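From: Nayara Quintana
To: serneck-users
Date: Apr 20, 2026
Subject: Re: [serneck-users] Slicer 2.0 ate my profiles

Elias Zoubi wrote:

> Upgraded from the Joker release last night. All my filament profiles are
> gone and the bed temperature reads 509. Is this a new feature?

Hi Elias,

I'd love to call it a feature, but my bed tops out at 100 and I'm fond of the house. Your profiles are still there. Serneck 2 looks for them in a folder called Erura, and the old release kept them in one called Bogdan. Whoever names these things should be let out more. 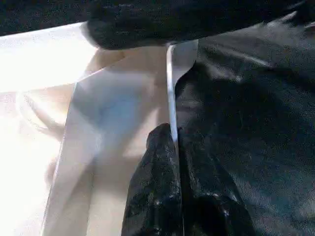 *Charcoal and beige fabric*

Quit the slicer first, copy everything across, then start it again. If you leave it running it will cheerfully write its empty list over the top of your full one. Ask me how I spent a long weekend in September.

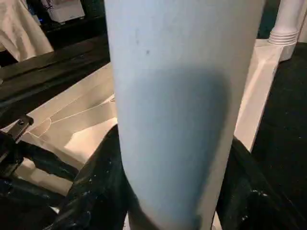 The 509 is a separate bug. The importer reads the wrong column when a profile has a comma in its name, so rename anything like "PETG, grey" before you copy it. Colour names on their own are fine.
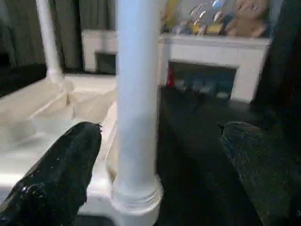 Supports have changed too, and the new default is miserly. Tall thin parts now get no brim unless you tick the box yourself. If you're printing anything shaped like that white column, with the wider ringed base at its foot, you'll probably get away with it. A plain rod will be on the floor by morning. I set the brim to two lines and haven't thought about it again.
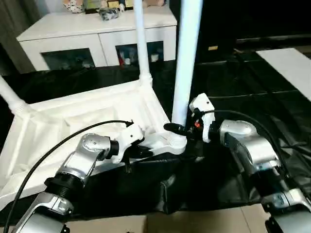
One last thing – the "Restore defaults" button is now right beside "Save", and it doesn't ask. I've filed a ticket, which was closed as "working as designed". I've reopened it.

Send me your log if the copy doesn't take.

Nayara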